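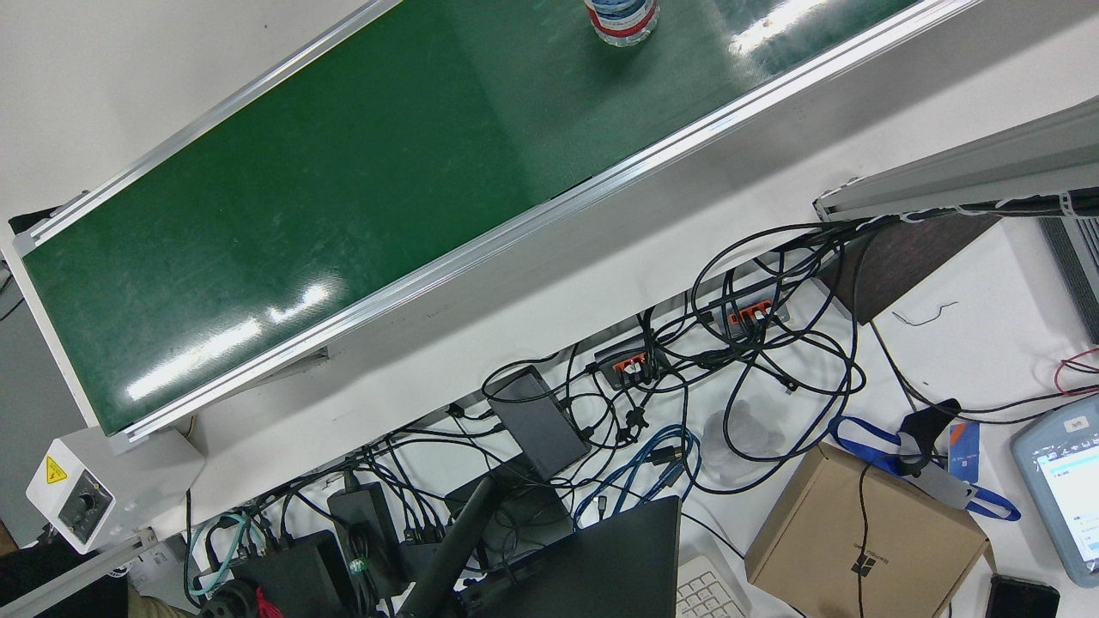

Conveyor cell, bottle on the green belt. Speed knob is at the lower left end.

Getting belt speed into the planner (without an encoder)

Second part of the tracking notes. Part one was the camera calibration, do that first. If your extrinsics are off nothing here will save you.

The problem: our belt has a knob and no feedback. Planner needs to know where the bottle will be when the arm gets there, so it needs a speed. So we measure with the camera and feed that in.

What you need
Fixed camera over the belt, calibrated
Detector that gives you a centroid per frame (ours is Nelanine, anything works)
Nerkico planner, or whatever you use, with a moving-target input
One bottle

Step 1. Timestamps
Stamp the image when it's grabbed. Not when the detector finishes. Our detector takes 30 ms on a good day and I lost an afternoon to this. In the camera node set stamp_source to capture. Restart the node, it doesn't reload.

Step 2. Belt frame
Make a frame with X along the belt direction, Z up. Two points are enough: put the bottle down near one end, save the centroid, run the belt, stop, save again. Line between them is X.

belt_frame --start p0.json --end p1.json --out belt.yaml

Don't use the side rail as your X. Tempting, nice straight edge, but Silvan checked ours and the bottle drifts off it a bit over the full length.

Step 3. Mask the glare
Shiny green belt plus overhead lights = long white streaks, and the detector loves them. Clear plastic is bad too, half the bottle looks like belt. What worked for us:

crop to the belt polygon first
drop anything saturated in all three channels
track the label band, forget the clear part

The red on the label is easy against green. Threshold on hue and you're most of the way there. Then add a fixed offset from label center to the grasp point, measured once per bottle type.

Step 4. Fit the speed
Keep the last 8 detections, project onto belt X, fit a straight line. Slope is your speed. Throw away the first couple after a bottle enters, they're partial and pull the fit.

window: 8
min_points: 5
reject_first: 2

Ours came out at 136 mm/s at the setting we use. Yours won't. Touch the knob and you have to wait for the window to fill up again before you trust the number. Marcus wants a Kalman filter here – go ahead, for a constant speed belt I don't see the point.

Step 5. Hand it to the planner
Publish position, velocity and the capture stamp together in one message. Planner extrapolates:

x_pick = x_seen + v * (t_arrive - t_seen)

t_arrive depends on the path and the path depends on x_pick, so iterate. Two or three rounds settles it. If it hasn't settled by then the bottle is out of reach, let it go and wait for the next one.

Step 6. Dry run
Arm disabled, belt on. Plot predicted x against measured x for the same stamp.
Constant offset – latency, back to step 1.
Error that grows along the belt – speed or scale, step 2 or 4.
Random jumps – glare agian, step 3.

Only enable the arm when the plot is flat. Low speed override on the pendant the first time, hand near the stop.

Known problems
Bottle lying down rolls, and the fit is garbage. No fix yet.
Two bottles touching get merged into one blob. Space them out.
Clocks. If the camera PC and the controller aren't synced you'll see a slow drift thats really annoying to find. Run chrony on both.

Config files are in the Udutlow repo under tracking/belt. Part three will be grasp timing, when I get to it.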